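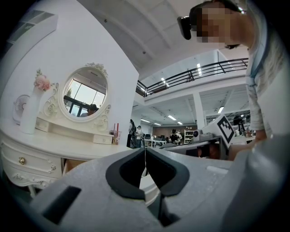
La coiffeuse est restée 9 ans contre le mur du fond sans que je la démonte une seule fois. Je m'y suis mis en décembre, à cause d'un tiroir qui frottait, et j'en ai profité pour revoir l'ensemble : coulissement, fixation du miroir, retouches de peinture, bouton. Je consigne la méthode ici, surtout pour moi.

Le meuble est de style provincial français, blanc, avec des tiroirs à façade galbée dans le bas et un petit tiroir surélevé sous le miroir ovale. Je l'ai acheté d'occasion à Plerkstead, sans notice ni étiquette. Tsutomu Uchida, qui a restauré deux pièces comparables, le situe dans une fabrication de série assez récente. Je n'ai aucune raison de le contredire : les côtés de tiroir sont agrafés et collés, les moulures rapportées.

Tiroirs

Le frottement venait du premier tiroir galbé. Le caisson avait pris un léger faux équerrage, visible dès qu'on mesure les diagonales du fond. Les façades galbées compliquent le serrage : une presse droite glisse sur la courbe. J'ai posé deux cales taillées dans une chute de liège, recollé l'angle arrière à la colle vinylique et laissé 5 heures sous presse. Les coulisses sont de simples tasseaux. Ponçage au grain 240 sur la face supérieure uniquement, dépoussiérage, puis paraffine. Ne pas mettre de savon, il garde l'humidité et le tiroir recommence à coller au premier été.

Le bouton doré tient par une vis traversante M4. La vis d'origine était trop longue et tournait dans le vide avant de serrer. Une rondelle à l'intérieur a suffi. Pour le nettoyage du métal, chiffon doux et eau tiède, rien d'autre : la dorure est un placage mince et le moindre produit à cuivre l'attaque.

Miroir

L'encadrement festonné est solidaire du plateau arrière par deux montants vissés. Osamu Hayashi m'a tenu le miroir pendant que je retirais les vis, et je déconseille de faire cette étape seul. Le jeu que je sentais au nettoyage provenait du montant gauche, dont le trou s'était ovalisé. Rebouchage avec un tourillon collé, reperçage à 3 mm, remontage. Le serrage se fait en alternance, un quart de tour de chaque côté, faute de quoi l'ovale part de travers et l'œil le repère tout de suite à cause du motif floral au sommet.

Les creux des sculptures retiennent la poussière. Pinceau plat à poils souples d'abord, coton-tige à peine humide ensuite. L'opération est longue, je n'ai pas trouvé plus rapide.

Peinture

Le blanc avait jauni sur les arêtes. J'ai essayé trois blancs du commerce avant de retenir le Nelow satiné, référence 241, qui se fond correctement avec l'existant à la lumière du jour. Sous une ampoule chaude on distingue encore les reprises si on sait où elles se trouvent. Égrenage au 600 entre les deux couches, application au pinceau fin, sans charger. Sur les moulures la peinture s'accumule dans les creux en quelques minutes, il faut repasser avec un pinceau sec avant qu'elle ne tire.

Emplacement et usage

J'ai remis le meuble à la même place. Le miroir y renvoie la fenêtre, ce qui donne un éclairage de face convenable le matin et insuffisant après 16 h. Le climatiseur mural est dans le même angle de la pièce. J'ai orienté les ailettes vers le plafond pour éviter l'air sec directement sur le bois, et le petit ventilateur blanc prend le relais derrière le vase à gauche du plateau.

Pour le vase, haut et blanc lui aussi, je garde les fleurs roses. Un patin de feutre Jomisine dessous, à changer quand il se tasse. Les gobelets posés sur le plateau sont le vrai problème : la condensation passe sous le fond et marque la peinture satinée si on laisse une nuit. Un sous-verre règle la question, à condition de s'en servir. Je n'y arrive pas toujours.

Reste à faire : le petit tiroir supérieur, qui ferme bien mais dont le fond est un peu voilé. Je le remplacerai par un contreplaqué de 4 mm quand j'aurai retrouvé la scie à dos que j'ai prêtée à Hayashi.

Dernière mise à jour : décembre

5 commentaires · 9 partages

Contact | © Tous droits réservés | Haut de page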